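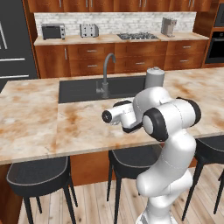
Khrystyna Fedoruk on "Ratska," sibling fights and cutting her favorite scene

37 shares | 6 comments

Khrystyna Fedoruk wrote the first version of "Ratska" while she was working as a script supervisor on other people's movies. She kept it in a folder on her laptop and opened it between jobs. The finished film is a drama about two brothers who inherit a failing bus company from an aunt neither of them liked. It opens in November, after a short festival run in the spring.

The title is the name of the last stop on the company's longest route. Most of the story takes place on that route or in the depot at the other end of it, in a fictional town called Stokano. Stavros Ionescu plays Ilie, the older brother, who stayed and drove for the aunt. Edin Nikolovski plays Marko, who left at nineteen and comes back for the reading of the will with a rental car and one suit.

"I wanted a movie where the argument is over something small and real," Fedoruk says. "Do we keep the evening bus? Six people ride it. One brother knows all six by name and the other one has seen the fuel bill. They both have a point, and I tried to write it so that I could take either side on any given day."

She grew up with a brother herself and says people ask her about it at every screening. The film isn't about him. He did read an early draft and told her that Marko talked too much.

"He was right, so I cut about half of it. Edin wasn't thrilled when he found out there had been a longer version."

The shoot took 32 days, mostly at night. The buses were real ones, two of them, bought by the production company, Astness, from an operator that was replacing its fleet. One ran well. The other ran when it felt like it, and several scenes were rewritten so that it could be parked. Ionescu learned to drive both on a closed lot before filming started and did nearly all of his own driving in the movie.

"Stavros got good at it," Fedoruk says. "There's a shot where he backs into the depot in one go, with dialogue, and he's supposed to be upset. We had planned to hide a cut in there. We didn't need it."

That shot is also the one that critics brought up most after the festival. It lasts a little over four minutes. Blagoje Petek, the cinematographer, sat on the floor of the bus for it with the camera on his shoulder, and the only light came from the dashboard and from practical lamps hung in the depot. Fedoruk had wanted more light. Petek talked her out of it over the course of a week.

"Blagoje doesn't argue. He just shows you the test again the next morning. By the fourth morning I was tired of looking at it, and I noticed that I liked it."

The script changed a good deal along the way. In the first drafts the aunt was alive and had most of the good lines. Fedoruk took her out after a reading in which the actors kept turning to her character to settle every dispute. With the aunt gone, the brothers had to settle things themselves, or fail to. What's left of her is a voice on the depot answering machine, which neither brother erases. The voice belongs to Fedoruk's former drama teacher, who recorded the whole message in one afternoon and asked to be left out of the credits.

Not everything that Fedoruk wanted made it in. Her favorite scene, a long dinner at the Ristić house, where the mechanic's family feeds both brothers and refuses to discuss the company, was shot over two nights and then dropped. It ran eleven minutes. The editor took it out of one version to see what would happen, and the second half of the film started to move.

"I was angry for a day or so. I went back and watched it both ways, twice. The dinner is lovely and it stops the movie dead. You can love a scene and still see that."

A short piece of it remains. Marko is seen leaving the house with food wrapped in foil, and he eats it in the car two scenes later. Viewers who haven't read an interview like this one will assume he bought it somewhere.

Nikolovski, who joined part of our conversation by phone, remembers the dinner differently. "I ate the same stuffed pepper for two nights," he says. "When she called to say it was cut, she was very careful about how she told me. I said fine, good, but I want you to know about the pepper." He has known Fedoruk since a student short they made together — she won't say which one — and he was attached to the film before it had any money.

The money took longer than the writing did. Two backers came on and then left, one of them a month before the planned start. Fedoruk went back to script supervising and used the delay to revise the ending. She doesn't want to describe the new one in print. The old one had a funeral in it.

"A funeral tells people that it's time to feel something. I'd already used the will, so there was enough of that."

At the festival the film played in a theater with 231 seats, and Fedoruk stood at the back for the whole thing. She says she watched the audience more than the screen. The laughs came in places she hadn't expected, most of them on Ionescu's lines, and one man walked out during the long shot and came back with coffee.

She is writing again now, a smaller story set in a school during summer vacation, with a part in it for Ionescu if he wants it. He has asked whether there is any driving. She told him there's a riding mower in the third act, and he said he would read it.

"Ratska" opens in limited release in November. Running time is one hour and 48 minutes.

Share this article 37
Comments (6)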